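Flutport two-compartment bin, grey. Bought as a pair, one for the workroom and one for the back of the kitchen, where the old wicker thing had been shedding twigs since before we moved in.

## Why I bought them

I have been through a lot of storage. I have owned the fabric cubes that sag, the seagrass baskets that smell of pond, and a Bernik stacking crate which stacked beautifully as long as you put nothing in it. The Flutport is the dullest thing in the catalogue. It's a grey bin with a divider. The listing calls the colour "Harbour Mist", and I can only say that I've been to that harbour and would not go back.

Order number ended in 3608, in case anyone from Flutport is reading and would like to explain why the two bins came on separate days, each in a box fit for a small fridge.

## Living with them

They are open at the top. I list this as a feature because the lid on the Bernik took up more of my life than my tax return. You drop things in, you take things out. My brother-in-law, Selim Yaman, thinks a bin without a lid is "a shelf that gave up", but Selim keeps his batteries in the fridge door and can be ignored on matters of storage.

The divider is the reason to buy one. In a single big bin everything migrates to the middle and forms a sort of geological record. With two halves you can at least tell yourself there's a system. Mine began as "in use" on one side and "to be dealt with" on the other. By October both sides were "to be dealt with".

The walls are stiff enough that I can pull the thing along the carpet tiles by one edge, full, and it doesn't fold up or tip its contents on my feet. The Okoro version, which I borrowed from work for a fortnight, bowed at the sides whenever you looked at it firmly.

Cleaning is less of a triumph. The finish is matt, and matt grey is sold to us as a colour that hides dirt. It hides grey dirt. Anything pale stays put and announces itself, and a dry cloth only moves it somewhere new. A damp one with a bit of washing-up liquid does the job, followed by a second go once it has dried and you see what you missed.

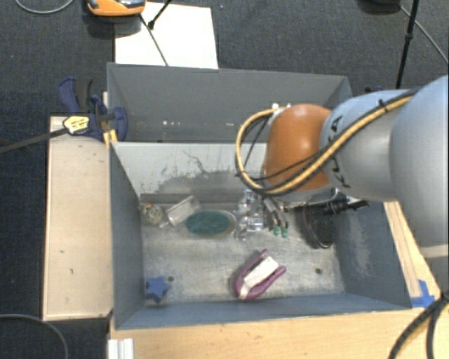

My other grumble is with the colour on the inside, where I'd have liked something lighter. Dark things sink into a grey bin, and clear plastic is nearly as bad, as you end up hunting for the shine instead of the object. The near bin has both problems on show: the dark round piece in the back right corner is keeping its head down, and the clear rectangular container leaning at the back is mostly a rumour. The one with the teal-green middle you could find from the landing. As for the pale walls question, look at the white specks on the far side of the bin behind, and tell me again about grey hiding things.

## Compared with the others

- **Bernik stacking crate:** handsome, and the lid will have your thumbnail off. Gave mine away.
- **Okoro tub:** light, cheap, floppy. Fine for jumpers.
- **Jalbridge divided box:** the nearest rival. It has a divider you can lift out, which sounds useful and means the divider lives behind the sofa.

## Would I buy it again?

I suppose I have, as there are two of them. I'd like a paler inside and a proper lip to get your fingers under, and I'd like whoever names the colours to be given a different job. I'd also be happier if the spare label holders came in a smaller bag. I was sent 104, and I have stuck on none.

4 stars out of five. The missing one goes to Harbour Mist.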